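My sister moved to Plenesdale for the bakery job, and I moved there for my sister, and that is the whole reason I was standing in a laundromat at ten at night with somebody else's clothes in my arms.

You have to understand about the Cevine. It's the only laundromat between Flestine and the river, it has 4 dryers, and on a Saturday you take what you get. I'd put my load in number three, gone out for soup, and come back forty minutes later to a drum full of things I had never seen before in my life. Baby socks! A choir robe! A tablecloth with grapes on it!

So I sat down on the bench, looked up at the pale ceiling for a while, and waited for whoever had my jeans.

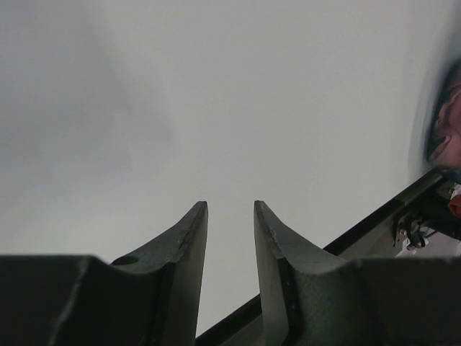
## The old lady

She came in at half past ten, about 70, dragging a cart with one bad wheel.

"You're the gray sweatpants," she said.

I said I was. (I was wearing the other pair.)

She had taken my things home, folded them, and ironed them — even the sweatpants, which now had a crease you could cut bread with. Then she'd found my pink T-shirt, the one I'd slept in since college, and known it couldn't belong to anyone in her house. Her husband only wore brown.

"I nearly kept it," she said. "It's so soft."

She pulled it out of the cart and held it up between us, and I swear I almost let her have it.

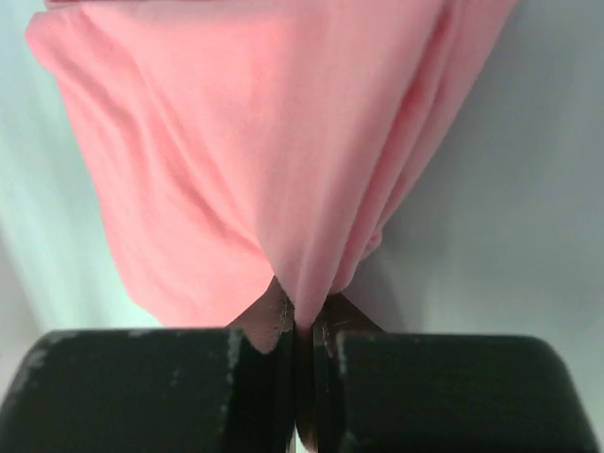 *Soft pink cloth, hanging to a point.*

We traded piles on the bench. She told me the choir robe was hers and the grapes were for Sunday, and there would be too much chicken, there always was, and did I have people here?

"One," I said. "A sister."

"Bring her," she said, and wrote the address on the back of my soup receipt. Number 30, up the hill, green door — and would I mind pushing the cart?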